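Gronthorpe parts room - bench and tray check
Checked by: Seidu Abugri
Round: October, 7:40 a.m.

Walkway to bench clear: YES. So much better than last round!

Bench steady, no rocking: YES. Leaned my full weight on it and it stayed put - great job on the feet, whoever did that.

Bin labels readable: YES, except bin 23. The ink has rubbed off. New label, please.

Bin 285 lid closes: YES. Lovely snug fit now.

Loose metal pieces kept in a tray: YES. I love the yellow trays. Small gray parts show up so well against them, and you can spot a stray one from the door.

Tray rim free of cracks: YES. Ran a thumb all the way along it.
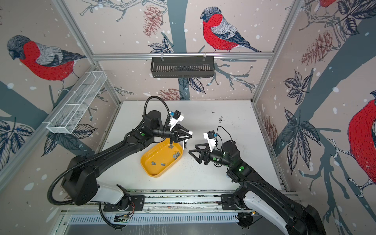
Tabletop wiped down: NO. Smudges, dust, and a patch of dark specks on the right-center part. Brush first, then a damp cloth - gritty bits can scratch if you rub them in.

Wallpaper panels flat at the seams: YES. The bullfinches still make me smile every time.

Recheck: tabletop and bin 23, before the 2 p.m. shift.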